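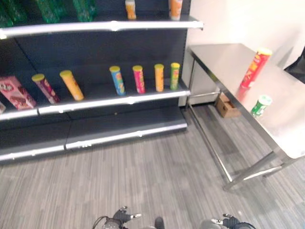
3.2 Shelf condition and the leaning of tall packages

The second part of the study dealt with how tall, narrow packages stand on an open shelf that is only partly stocked. Most earlier work on shelf condition looks at gaps and at products in the wrong place. A can that is in the right place but leaning is usually scored as correct, and so it drops out of the counts. We scored it separately.

The fixture was a Plukwood unit, dark gray, with a solid back panel and a light metal lip along the front of each shelf. It stood on carpet in the Penry room, next to a steel table used for stock waiting to go up. We kept the unit below full stock on purpose. A full row holds itself up, and leaning is hard to produce in it without pulling something out.

Stock was mixed. Cylindrical snack cans with yellow lids made up the largest group, and cardboard boxes and green packs were used beside them. The cans were the items of most interest. They are light for their height, and the base gives little grip once the can is tilted against a neighbor.

In total the record covers 204 shelf states and 1,146 single item placements. A shelf state was closed when no item had been moved for one minute. Each item was then given one of four codes: upright, leaning on a neighbor, leaning on the back panel, or down. Items resting on a box were coded as leaning on a neighbor, and the box was noted as the support.

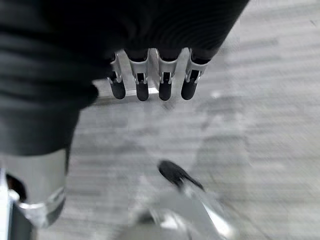
Figure 4.

Two points about the coding need to be mentioned. First, a slight tilt is hard to judge from the front of the unit - coders disagreed most often on cans at the end of a row, where there is no second can to compare with. We settled these by the lid. If the far edge of the lid was clearly higher or lower than the near edge, the can was coded as leaning. Second, a box that had tipped was not coded as down unless its largest face was on the shelf.

Leaning items tended to come in pairs. Where one can was tilted, the can beside it was often tilted the same way, and a stretch of bare shelf was usually found on one side of the pair. Cans set in a short row of their own, away from the boxes, were mostly upright. We did not find a clear difference between the middle shelf and the top shelf, although the top shelf was used less and the comparison is weak.

Shelf depth was not varied. The bottom shelf was left out of the analysis, as it was stocked in too few of the states to be compared with the others. Facing direction of the printed labels was recorded but is treated in Section 3.4.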